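Subject: Re: Suture length for the closure exercise
Date: 2021-03-29
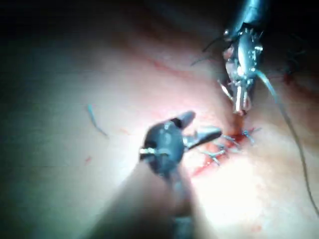
Thread length is what I would change first on the Tuvura exercise. We cut ours short in December and have kept it that way. A long tail has to be parked somewhere between passes, and the side you pull towards is usually the wrong one. In the view I've put at the top, the grey thread goes down the right-hand side in a wide curve, well clear of the open jaws on the left. I'd leave it there until the next bite – pulling it across the middle only puts it in the brightest part, where pale thread is hard to see against the tissue.

We use 17 cm for a running closure and less for single stitches. The Meinecke handout still gives the old figure, so ignore page 3.

> Does anyone have a preferred length for the running stitch?
> Ours keeps looping round the second instrument and we lose
> time sorting it out. The Sturken notes don't say.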